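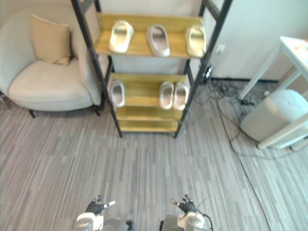 The fault showed up in May, in the middle of a shoe-tidying run at the Plonell test room. The two-armed robot was supposed to pair slides on a rack. Its right hand stopped answering for two seconds, and the arm kept moving.

Wokari, which runs the room, logged it as a dropped signal.
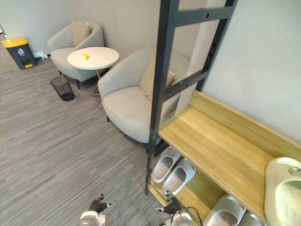

A hand that goes quiet should freeze the whole arm. On this machine, the stop command went through Flostix, the software layer that also handles grip. When grip hung, the stop waited in line behind it. Engineers got the same result in three more runs.

The arm hit a shelf upright once, at low speed. No one was hurt, but people do walk into that room during a run to reset shoes.

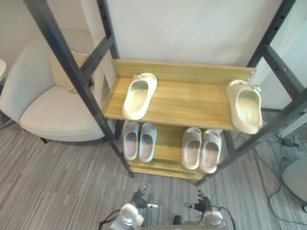
What changed

The stop command now has its own line to the arm controller. Kaufmann, the supplier of the wrist joints, sent new firmware that cuts power after a short silence. Resets are done with the arms switched off, and that adds roughly two minutes to each run.
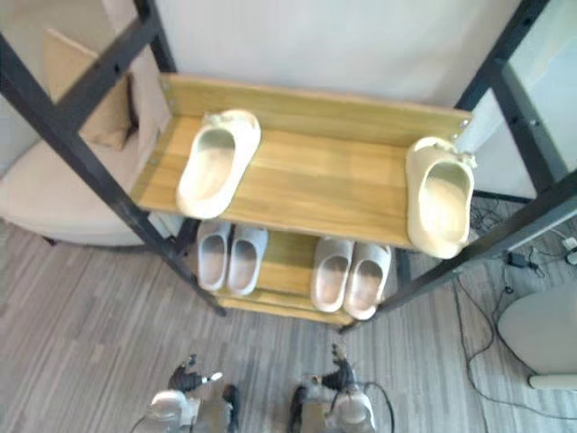 Verena Trummer thinks the fix is fine but came late. The delay was in the logs all winter, she says, and it was filed under grip quality, where the safety people never looked.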